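Subject: Re: [shopkeepers] Sorting and storing small parts: is the Plandar method worth it?
Date: March 2018

On the list last night, a member wrote:

> I finally went all in on the Plandar method and I can't say enough
> good things. Everything small you own goes into clear boxes, one
> kind of thing per compartment, and you re-sort the lot every July.
> The handbook says most home workshops lose 24 hours a year just
> hunting for screws and washers. I believe it! I bought the starter
> set from Nareleck and I'm already eyeing the second one. Has anyone
> here done the full conversion? Any reason not to?

Yes, I have a few reasons. I'll try not to be a grump about it, but I've been on this list long enough to remember when we were all supposed to hang everything on pegboard, and then when pegboard was the enemy.

Start with the 24 hours. Where does that come from? I have the handbook (a neighbor gave me his when he moved, which should maybe have told me something) and there is no source given. It doesn't say who was asked or what counted as hunting. If I stand at the bench with a cup of coffee looking for a washer and end up fixing the drawer pull instead, did I lose that time? The same book has you spending a full weekend on the first sort and then doing it over each summer. Add that up and I don't see where the savings are supposed to be.

Then there's the matter of one kind of thing per compartment. It sounds fine until you own 400 odds and ends and most of them are the only one of their kind. What is the single left-handed bolt from a dead lawn mower? It gets its own slot, according to the book. So does the spring you don't recognize. I gave up on this after my second box, when I noticed I was giving the best real estate in the shop to things I should have thrown out.

I don't hate the boxes themselves. A lidded box with dividers is a good thing to have, and I keep a couple. What I don't buy is the claim that clear plastic means you never need a label. Some of these lids are more milky than clear, and once the lid is shut you get color and not much else.
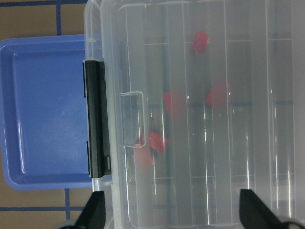
Lid closed, seen from straight above. Red comes through fine, sharp edges don't.

Now picture that with gray screws in two lengths. You'll be opening lids all day, or you'll write on a piece of tape like the rest of us. The tape costs next to nothing and it works on a coffee can too.

About the starter set. I priced it against the plain Gevis boxes at the hardware store, and as far as I can tell you are paying extra for a sheet of stickers and the name. Maybe the hinges are better. I asked Nareleck and got back a very friendly email that didn't mention hinges. If somebody here has used the set hard for more than 2 years, I'd like to hear how the lids held up, and I mean that as a real question.

Somebody will bring up the Verschueren cabinets, so I'll get ahead of it. They're nice. They also cost more than my drill press, and they have the same problem as every other drawer system, where the size you need most fills up first and the overflow goes in a bag on top of the cabinet. I've been in shops with those cabinets, and the bag is always there.

What I do now is dull. There are seven cans on a shelf, sorted by job: plumbing, electrical, bike and so on. Each one has tape on it. When I need a part I dump the can onto a cookie sheet, find the thing, and tip the rest back in. It takes a minute or so. I have never re-sorted any of it in July or any other month, and I don't plan to.

If the boxes make you happy, keep them. Some people like sorting, and a wet weekend has to go somewhere. But I'd hold off on the second set until you've lived with the first one through a couple of real projects, with dirty hands and the phone ringing. See how much of it gets put back in the right slot. Then write to the list again and give us the bad parts along with the good ones, because all I've read so far on this method comes from people in their first month.

Also, can we please trim the quotes when we reply? The last digest had the same message in it 7 times.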